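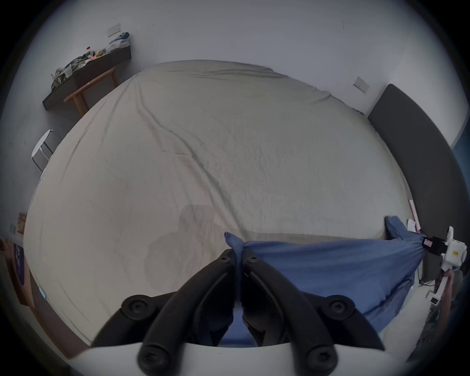 Figure 6. View from one gripper during the bedding task. The fingers hold a corner of the blue cloth; the second device is at the right, near the headboard.

3.2 Collecting the demonstrations

Demonstrations for the Drandura set were recorded in furnished bedrooms in Grirkasstead, with hand-held grippers in place of a robot arm. We recorded 800 demonstrations and kept 62 per cent of them after checking. Operators were told to grasp cloth by a corner where they could — a grasp along an edge was also accepted. Creases in the fitted sheet were left as they were between takes. Zdeňka Kratochvíl marked the start and end of each grasp by hand, and these labels were used to train the policy in Section 4.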